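Chapter 4
Comparing Grippers

Orest Karpenko and Oksana Boiko
Saturday, January 18, 2025

A gripper is chosen for a job, and most jobs change after the gripper has been bought. For this reason the people who run a cell usually end up testing several grippers against one another, often on objects that were never in the original order. This chapter deals with how such a test is set up, what should be written down while it runs, and how far the results can be trusted.

We begin with a distinction that beginners tend to miss. Picking an object up is one task and using it is another. A two-finger gripper may lift a screwdriver on every attempt and still be useless for driving a screw, as the handle turns between the fingers as soon as a load is applied. Catalogue figures describe the first task. They give a payload, a stroke and a gripping force, all measured on a regular block held at its centre. Very little in a working plant is held at its centre.

Long-handled tools are a good place to start for this reason. The hand holds one end and the weight is at the other. Even a light tool pulls the fingers open on one side and presses them closed on the other, and any play in the joints shows up as a droop at the far end. If the tool also has to carry something, the load may shift while the arm is moving and the droop will change with it.

The trials used in this chapter were carried out at the Barajas works, where three grippers were tried on the same arm. Two were bought in, the Jenon parallel gripper and the Notow adaptive gripper. The third was built in the works and is called Cluto in the tables. Each was given the same set of hand tools, among them a dustpan, and each was asked to hold the tool level above the floor with a small part resting in it.
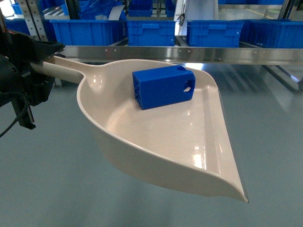
Figure 4.1 Dustpan held by the handle, with a blue plastic block in the scoop.

The dustpan is a harder test than it looks. Its surface is smooth and glossy, so friction is low. The handle is straight, which helps, but the whole of the scoop lies beyond the grip. The open front edge has no wall, and a small tilt in that direction is enough to let a part slide off. A gripper that allows the handle to roll will lose the part sideways more slowly, over the curved wall, and this kind of failure is easily put down to the arm when the fault is in the fingers.

Each gripper made 50 attempts with each tool. An attempt was counted as good if the tool was lifted, held level for 16 seconds and put back in its place with the part still on it. Anything else was counted as a failure and given one of 3 codes: slip along the handle, roll about the handle, or loss of the part with the grip still sound. The third code matters. Without it, every lost part is charged to the gripper, including those lost when the arm stopped too sharply.

Some points of method should be settled before the first attempt.

The fingertips must be in the same state for every gripper. New rubber pads grip better than worn ones, and a comparison between new pads and worn pads is a comparison of pads. At Barajas the pads were changed every 300 cycles, whichever gripper was fitted.

The arm program should be left alone. It is tempting to slow the arm down for a gripper that is doing badly. If this is done, it must be done for all of them and the earlier results thrown away.

The cable from the gripper should have the same slack in each case. A tight cable pulls on the wrist near the end of its travel and can tilt a long tool by a degree or two.

The order of the trials should be mixed. Running all the attempts with one gripper in the morning and all those with the next in the afternoon lets changes in temperature and dust into the results.

Section 4.1 gives the layout of the test cell. Section 4.2 covers the recording sheet, and Section 4.3 works through the dustpan results for the Jenon and the Notow in full. The results for Cluto are left to the exercises at the end of the chapter, where the reader will need the failure codes given above.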